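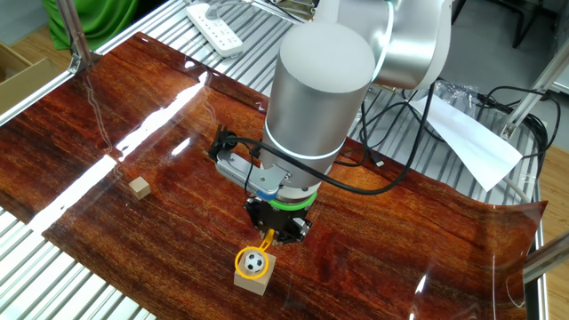
Small football on a wooden block, yellow ring round it

From: Annick Huet
To: Grulden Residents list
Date: June 4, 2018
Subject: Re: Thefts from the Moulin Road garages

Hi all,

Thanks Ludivine for getting this going. I was at the magistrates' court for the hearing so I can fill in a few gaps (I scribbled notes on the back of a parking ticket, so forgive me if I've missed something).

Ludivine Riviere wrote:
> Does anyone know what is happening with the man they arrested over
> the garage break-ins? I heard he'd been let go, then my neighbour
> told me he'd pleaded guilty, and the chap in the paper shop says
> there were two of them. We lost both bikes and the good strimmer in
> May and I've had one letter from the police, with a crime number
> and a leaflet about padlocks. Do we get anything back? And is it
> worth me putting in a claim, with a 100 pound excess?
>
> Ludivine (number 40)

Right, so. He hasn't been let go, he's on bail, and I think that's where the muddle started. He has to sleep at his sister's over in Larnel and he's not allowed anywhere near Moulin Road or the lane behind it. If you see him there, ring 101 and say it's a bail matter. Please don't go out and have it out with him yourself, however tempting!

He pleaded guilty to two burglaries and not guilty to the other three. The two he's admitted are the corner garage and the one with the green door where the alarm went off. The rest will go to a trial unless he changes his mind, and the clerk said something about a date after the summer but I didn't catch it over the coughing. As for a second man, the prosecutor did say "with another" when she read out the charges, so the paper shop may be on to something, but there was only the one in the dock.

Now the stuff. The police searched a lock-up on the Wuninura estate and came away with 117 items — the prosecutor read that number out twice, and I could see the magistrate raise her eyebrows. Mostly hand tools by the sound of it, and some fishing gear, and a few bikes. I don't know if yours are among them, Ludivine. The officer I collared in the corridor afterwards said they are going through it against the crime numbers, and that anyone who has a frame number or a receipt or even an old photo of the thing should send it in now and not wait to be asked. Put your crime number in the subject line. He also said some of it will be held until the trial is over, which I know is maddening if it's your only lawnmower and the grass is up to your knees.

On insurance, I'd put the claim in. Two decent bikes and a strimmer must come to a lot more than your excess. My brother-in-law left his for months after his shed was done and they made a terrible fuss about it. If the bikes turn up later you tell the insurer and sort it out then. Do check whether the garage counts as part of the house on your policy, mine didn't, and I only got 202 pounds back for the lot, and that was after three phone calls.

A couple of people have asked me off list about the side gate. The bolt is back on but the light above it is still out. I've reported it again.

I'm planning to go to the next hearing too if I can swap my shift, and there's room in the car for two if anyone fancies it. You can just walk in and sit at the back, you don't have to book or say who you are. Bring a cushion, the benches are dreadful.

Has anyone else had a letter since the middle of May? I've only heard from four of us so far and I'd like to know if the rest of the row has been contacted at all.

Annick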